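4. Recording Demonstrations

4.1 Purpose of this section

This section describes how an operator records demonstrations of a block-handling task with the Plinine gripper and the Prarano recording software. A demonstration is one complete performance of the task, from the start position to the release of the object. The learning system uses recorded demonstrations as its only source of examples. Errors made during recording will be reproduced by the trained system.

Read Section 2 (Safety) and complete the calibration in Section 3 before starting. Operators who have not completed calibration on the current workstation must not record.

4.2 Preparing the work surface

1. Confirm that the arm is in the park position and that the status light on the controller is green.

2. Wipe the work surface with a dry cloth. Do not use solvent on taped areas.

3. Check all tape markings. Tape that has lifted must be replaced along its original line before recording continues.

4. Place the colored blocks as shown on the layout card for the session. The card gives the position of each block and names the target block.

5. Run the arm cable behind the base and secure it with the clips supplied.

NOTE: Marks and scuffs on the blocks do not need to be removed. Blocks that are chipped at an edge must be taken out of use.

CAUTION: Keep hands clear of the fingers whenever the controller is enabled. The fingers can close without warning if the trigger on the hand controller is touched.

4.3 Starting a session

1. Open Prarano and select New Session.

2. Enter the operator code and the layout card code. The software will not accept a session without both.

3. Select the task from the list. For the tasks in this section, select Block Transfer.

4. Check the live view from the gripper camera. Both fingertips must be visible when the gripper is closed on a block.

5. Perform 3 practice runs with recording turned off. Practice runs are required at the start of every session, including sessions that resume after a break.

4.4 Recording a demonstration

1. Press Record. Wait for the tone before moving the arm.

2. Move the gripper toward the target block at a steady speed. Do not stop to correct the wrist angle during the approach. If the angle is wrong, discard the run and begin again.

3. Close the fingers on two opposite faces of the block. Release pressure on the trigger as soon as the block is held.

4. Lift the block until it is clear of the surface, then move it to the goal position given on the layout card.
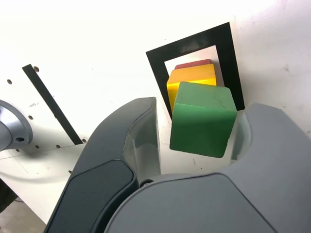 5. Lower the block and open the fingers fully before withdrawing. A run in which the block is dragged by a finger during withdrawal must be marked as failed.

6. Return the arm to the start position and press Stop.

7. Mark the run as Success, Failed, or Discard. Use Failed when the task was attempted correctly but the block was dropped or misplaced. Use Discard when the operator made an error in procedure.

NOTE: A block may tilt slightly in the grip. A tilted block is acceptable provided that it remains secure and can be set down flat at the goal position.

NOTE: Failed runs are kept and are used in evaluation. Operators should not change a mark from Failed to Discard in order to improve the session record.

4.5 Variation between demonstrations

The system must be shown a range of starting conditions. After every 20 runs, change to the next layout card in the set. A full set contains 64 cards, and cards must be used in the printed order. Where a card calls for blocks to be placed close together, approach so that the fingers do not touch the neighboring blocks.

Lighting should be left as found at the start of the session. If room lighting changes during a run, mark the run as Discard and enter the reason in the comment field.

4.6 Closing a session

1. Park the arm and disable the controller.

2. Select Review and play back the first and last runs. Confirm that the picture and the arm data begin and end together.

3. Select Upload. Files are sent to the Mackay storage server and are removed from the workstation after the transfer is verified.

CAUTION: Do not switch off the workstation during an upload. An interrupted transfer may leave the session unreadable.

Training may be requested when the project total reaches 3,000 runs marked Success. Requests are made through the Lirkico portal, as described in Section 6.

Revision date: Sep 1, 2022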